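Jewelry makers' market moves to Wedgate hall for December

The winter jewelry makers' market will be held at the Wedgate hall this December, after outgrowing the two rooms it used above the Dunstan bead shop. Doors open at 10 a.m. and entry is free.

Organizer Mitali Siddiqui said the old rooms could hold 80 visitors at a time, and last year the line ran down the stairs for most of the morning. The new hall has a limit of 200.

"People were buying earrings over each other's shoulders," Siddiqui said. "We also had makers sharing one table between three, and you can't lay out necklaces that way."

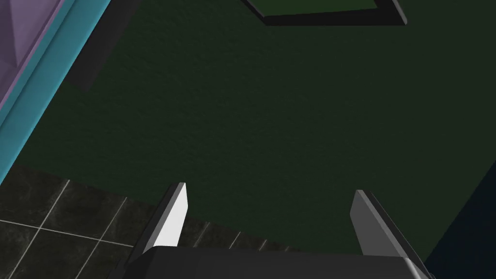
Silver and copper work will fill most of the stalls, along with enamel, glass beads and some resin. Bożena Lis is bringing a new set of oxidized silver rings with raised edges, each one cast from a twist of garden twine. Hazem Hamdy, who showed brooches last year, has switched to cuff links and tie bars — he said brooches took him too long to finish by hand.

All pieces must be made by the seller. Bought-in chain and ear wires are allowed, but finished charms are not.

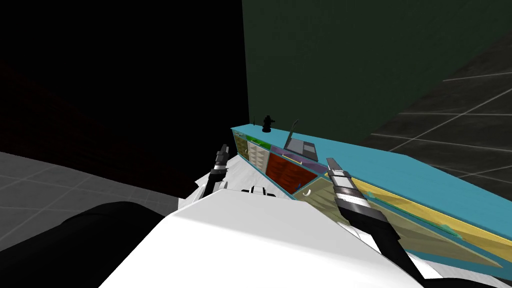 Computer-rendered view with a cyan counter and a dark green wall.

Shu-fen Yen will run a short class on setting a small stone in a bezel, with one session at 11 a.m. and another at 2 p.m. Tools are supplied. Students keep the pendant they make, and the fee covers the silver. Places can be booked through the Grurnetti studio, where Yen teaches evening classes.
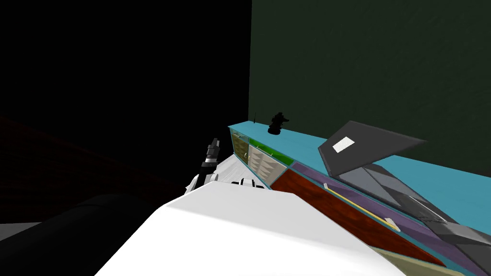

Rendered view of a white robot body and gripper.

A repair table will be open until 3 p.m. for broken clasps, bent posts and restringing. Jagadeesh Namboodiri will look at other damage and give a price, but soldering jobs will go back to his workshop and be returned by mail. He does not take plated pieces.

The market raised $3000 last year from stall fees and a raffle. The money went toward a shared kiln, now in use at Grurnetti. This year's raffle prize is a hammered copper bangle from Flester, and tickets will be on sale at the door. 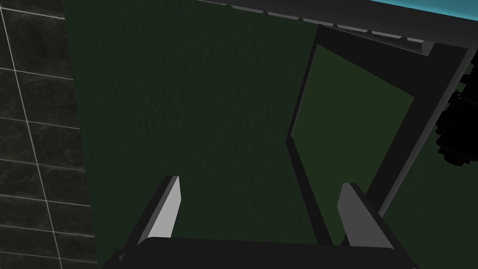
Stalls and parking

A few stalls are still open, mostly along the back wall. Makers can apply through Grurnetti and should send photos of recent work. Parking behind the hall is for stallholders until 9:30 a.m. and open to everyone after that.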